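我们楼读书会十一月碰头会记录

时间:2004年11月23日晚上七点半到差不多十点
地点:Tostcombe咖啡馆二楼
记录:我(轮到我了,上次躲掉了,这次没躲掉)
到场:Gisela Böttcher、Teun Leemans、小庞、老郑夫妇、阿芸、我,后来丽君也赶到了,一共八个人。请假的有阿芸的表姐,说是孩子发烧。

先说明一下,我记东西不太会记重点,大家说到哪儿我就写到哪儿,有写错的回头在群信里跟我说,我改。

一、上次的记录

上次是小庞记的,大家传着看了一遍。Gisela说第二条里把她的意思写反了,她当时说的是“翻译小说可以多读一点”,小庞写成了“翻译小说读得太多了”。小庞当场拿圆珠笔改了。别的没人有意见,就算通过。

二、这个月的书

这个月读的是《城南旧事》。Teun的中文读小说还有点吃力,他是中文本和英文本对着看的,看到《惠安馆》那一篇花了整整两个礼拜,但是他说值得!他最喜欢的是小英子看骆驼嚼草料那一段,说自己小时候在乡下也这样看牛,能看一个下午。老郑听了特别高兴,接过去讲了好久北京的胡同,讲到卖冰棍的,讲到冬天的煤球,郑太太踩了他一脚他才停。

阿芸说她不太赞成把这本书当儿童书看。她小学的时候读过一遍,只记得有个疯女人,很害怕,别的全忘了。今年重读才看出来宋妈那篇有多苦。丽君(这时候她刚到,外套还没脱)说她正好相反,小时候读宋妈那篇就哭了,现在读反而平静。两个人争了一会儿,我个人站在阿芸这边,不过我没插上嘴。

Gisela提了一个问题:藏在草丛里的那个贼,英子到底知不知道他是贼?我们八个人讲了八种意思。小庞说知道但是不愿意想,郑太太说孩子分不清海跟天,也就分不清好人坏人,书里本来就写着的。我觉得郑太太讲得最好,就记在这里。

Teun还问了几个词,“虎不拉”是什么鸟,“换绿盆儿的”是干什么的。第二个只有老郑说得上来。他答应下次带一本讲老行当的画册来,请他务必别忘。

三、下个月读什么

十二月的书提了三本。小庞提《围城》,我提《呼兰河传》,Gisela提一本她在Drenier旧书店翻到的德国短篇集,有中译本,只是那家店只剩两本。

讨论得比较乱。老郑说《围城》他看过四遍,不用再看了;小庞说那正好,你来主讲;老郑又说主讲的话还得再看一遍。丽君说刚读完童年回忆又来一本《呼兰河传》,会不会太像。我说像才好比嘛,萧红跟林海音写小时候,一个冷一个暖,放在一起看多有意思!说完发现自己嗓门有点大,隔壁桌都回头了。

举手的结果是《呼兰河传》五票,《围城》三票,德国短篇零票,连Gisela自己都没投,她说书都买不齐,投了也白投。那就定《呼兰河传》。小庞的《围城》放到春节以后。德国那本由Gisela先挑一篇短的复印给大家。

四、买书和钱的事

钱还是我管着,上个月底结余826块。这个月支出只有一项,补了两本《城南旧事》,一共40块,所以现在手上是786块。单子我带去了,丽君看过,数字对得上。

《呼兰河传》家里有的人请自己用自己的。没有的是Teun、阿芸和小庞,我去书店一起买,看看三本能不能打个折。Teun问有没有字大一点的版本,我去问问,不保证有。

Gisela提议每人再交一点钱,年底聚餐用。老郑说不急,先把现有的花掉。大家都同意老郑。最后说好从结余里拿100块出来买点心,吃饭各付各的。

五、场地

这件事讨论得最久。Tostcombe的老板跟丽君打过招呼,十二月开始周二晚上楼上可能要给人家办吉他班,我们要么换一天,要么换地方。

换一天的话,周四小庞要加班,周五郑家带孙子,周三Teun上中文课。我在纸上画了个格子,画完发现只剩周一,可是周一咖啡馆休息。大家都笑了。

换地方的话有两个选择。一个是Certon大厦一楼的活动室,不要钱,要提前登记,晚上9点必须走人。按我们今天这个聊法肯定不够,除非六点半就开始,阿芸说她六点半还在公交车上呢。另一个是老郑家。郑太太说欢迎,就是椅子不够,要自己带凳子,还有就是小孙子的东西铺得到处都是,来了别嫌乱。
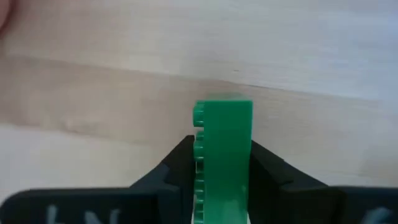
Teun说他可以搬四张折叠凳过去,他的车后备箱放得下。丽君担心老是麻烦郑家不好意思,郑太太说一个月才一回,平时她跟老郑两个人对着看电视也没劲,人多了热闹。那就先定十二月在郑家,之后再看。丽君继续去跟咖啡馆老板磨,看吉他班是不是真的开得起来(小庞说招不满的,他见过那张海报,贴了两个月了还在)。

到郑家去的人记一下,门铃坏的,到了楼下给他们打电话,三楼左手。进门要换鞋,Gisela问要不要自带拖鞋,郑太太说有,不过Teun那个尺码肯定没有。

六、新人

阿芸的同事想来听听,姓温,喜欢看武侠,别的看得不多。有人问我们要不要设个人数上限,我觉得没必要,反正每次总有一两个来不了的。Gisela说人太多就轮不到讲话了。两边都有道理,最后的意思是先请小温十二月来坐一次,来之前请她把书读了,读一半也行。

七、杂事

Rusu那边的小剧场年底排一出根据《骆驼祥子》改的戏,小庞能买到团体票,想去的这周末之前跟他讲。目前报名的有老郑、丽君、我。郑太太说她要先问问座位有没有靠背。

上次谁把一条灰围巾落在咖啡馆了?老板收着呢,问了一圈没人认。要是阿芸表姐的,请阿芸带回去。

我借给小庞的《边城》还没还。写在这里,白纸黑字。

要办的事:
我:买三本《呼兰河传》,问大字本
老郑:带老行当的画册
Gisela:复印一篇德国短篇
Teun:折叠凳四张
丽君:场地的事接着问
小庞:戏票,还有还书
阿芸:通知小温,问围巾

下次的记录轮到丽君。点心大家说要买绿豆糕和咸的苏打饼干,Gisela想吃核桃酥,我看到有就带。

散的时候外面下小雨了,Teun开车顺路送了郑家二老,我跟阿芸一起走到车站,路上又把宋妈那篇讲了一遍,就不记了。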